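Setley Night Safety Program
Progress report to the Brunton Fund, second reporting period
Prepared by Renu Lodhi, Program Manager

Summary

The grant supports a trained response to disorder and assault in licensed venues in the Setley entertainment district. During this period the program completed its first full round of staff training, opened the shared incident log to all participating venues, and agreed on a referral process with the district prosecutor's office. Spending is within the approved budget.

Training

A total of 237 venue employees completed the core course, which covers refusal of service, removal of patrons, and care of an employee or guest who has been assaulted. Door staff attended a longer version led by Rhys Wihongi. Eight venues have now trained every member of their late shift. Two venues withdrew staff from the December sessions because of holiday scheduling and have been offered replacement places.
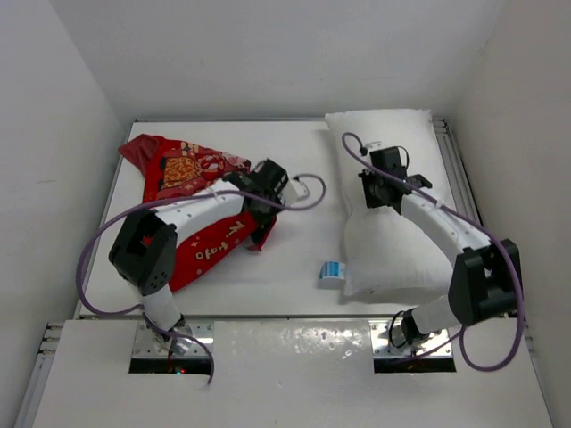 Evidence handling remains the weakest area. In several cases reviewed this period, torn or stained clothing was put in a trash bag, passed between supervisors, and given to police without a record of who had held it. Anahera Dunstan has rewritten the module so that staff practice on a clear surface with nothing else on it, unlike the white tabletop shown here with its red cloth and white pillow, and place each soft item in its own paper bag. The revised module also covers labeling, the transfer form, and storage until an officer arrives.

Incident log

Venues entered 65 incidents in the log, which is hosted on the Finatari platform. The most common category was unwanted touching of an employee by a patron, followed by damage to doors and fixtures. Early entries were often missing the time of removal. Manaia Grimshaw visited the venues concerned, and the later entries are more complete.
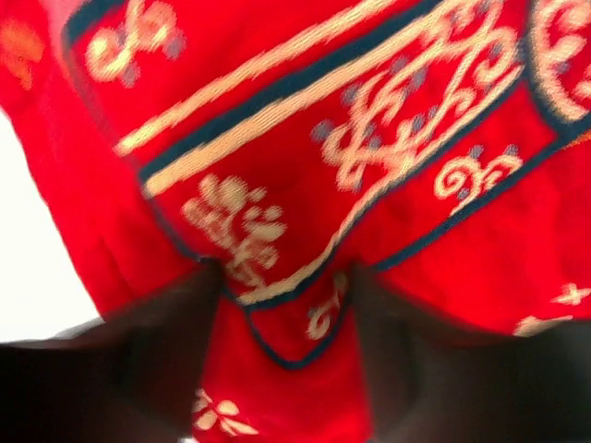

The log does not yet connect to the police records system. Bitum, the contractor for this work, delivered a test version late in the period, and it did not meet the privacy terms set out in the grant agreement. A corrected version is expected next quarter. Until then, reports will continue to be sent by secure email.

Next period

Elsie Mahuika will begin interviews with employees who have made a report, with written consent in each case. We request approval to move unspent travel funds into interpreter services for these interviews. A revised budget sheet is attached for the Fund's review.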